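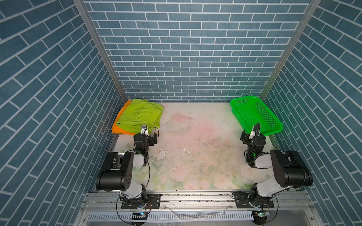
Last edited: November 8, 2015

lanying_k
Lime and orange pile on the left, green basket on the right. Do I fold first or just drop the lot in?

Bulloda57
Fold. It's a shallow basket, a heap will slide off.

Jinfeng W
Disagree. Nobody irons laundry. Drop and go.

Bulloda57
And that's why you look like that, Jinfeng.

meifang
Can we discuss the floor? Specks all over those roses. Sweep before anything clean lands on it.

lanying_k
I asked about folding.

meifang
I know you did.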